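The Bottle That Never Runs Out

The pitch for the refill is always the same. Buy the thing once, pay a little for the top-ups, save money, save plastic. It sounds so sensible that it feels rude to ask for the math. I asked for it anyway, and spent most of April trying to get someone to show it to me.

I started at home, which was a mistake. Under my sink were refills for a soap pump I no longer own, a pouch of floor cleaner with a cap that fits nothing, and two scent cartridges for a Zoltard diffuser that died last summer. The cartridges were unopened. The diffuser has been replaced by a newer Zoltard diffuser, which takes a different cartridge.

Ryan Bunting spent 3 years buying household goods for a chain of stores based in Curnham, and he laughed when I told him about the cupboard. "You're the business plan," he said. "The starter kit is sold close to cost. Sometimes under. We put it by the front door and didn't care if it made a dime, as long as the shelf in aisle nine kept moving."

Aisle nine was refills. Razors, air fresheners, toilet blocks, bug repellents, coffee pods. None of them fit anyone else's handle, plug or machine, and Bunting says that was no accident. When a supplier changed a neck or a thread, it was usually described in the sales meeting as an upgrade.
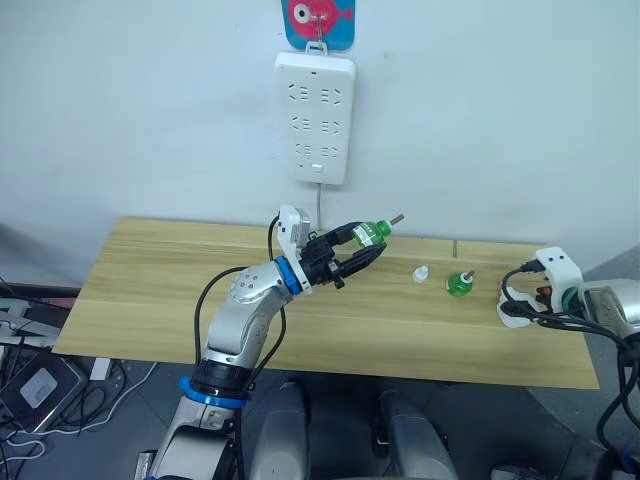

A small green bottle with a metallic-looking nozzle tip. Caps, necks and nozzles decide which brand you go back to.

So, the savings. Genness, which makes a popular line of cleaning concentrates, prints "30 washes" on its pouches in very large type. I wanted to know what a wash was. The company sent me a cheerful page about its values and then, after a second email, a footnote. A wash is half a sink. I use a full sink, as does everyone I know, so my pouch is good for 15. At that rate the refill costs me a few cents more than the store-brand bottle next to it, and the store-brand bottle goes in my recycling bin. The pouch doesn't. It's several layers of film stuck together, and my town won't take it.

Genness will, in theory. You collect your empties, print a label and mail them back. I asked how many pouches come home that way and was told the figure was "growing." So is my nephew. I would still like a number.

Charito Dizon has one, at least for her own place. She runs a refill shop in Garside, the kind with big drums along the wall and a scale on the counter, and she is much less romantic about it than her customers are. Last year she sold 2000 refills of dish soap and gave away 500 jars, mostly to people who had forgotten theirs.

"Some of them have a whole shelf of my jars by now," she said. "I like them. They're good people. But they drove here, and they took a new jar."
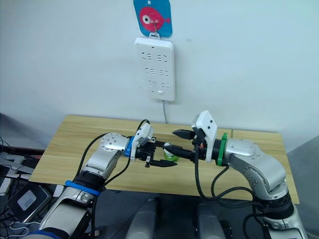 Dizon doesn't think the idea is bunk, and I don't either, much as I'd enjoy it. Her regulars, the ones who walk over on a Friday with the same beat-up bottle, probably do use less plastic. A refill works fine when the container is dull, tough and kept for ages, and when anybody's soap can go in it. The old seltzer bottle worked like that. So did the milk bottle, before stores decided they were tired of taking them back.

What I don't buy is the version in the ads, where the container is a handsome object you're meant to love and the refill can come from exactly one place. That's a subscription with a cap on it. Bunting told me his old employer tracked how long a customer stayed with a starter kit before buying a different one. He wouldn't tell me the answer – he signed something – but he did say it was shorter than the warranty.

I asked all of the brands under my sink whether they would publish their neck sizes, so that other companies could make refills to fit. Genness said it was "always listening." Zoltard said the shape of its cartridge was a safety matter, and then offered me a discount on a new diffuser.

I still have the two cartridges, if anyone has the old model.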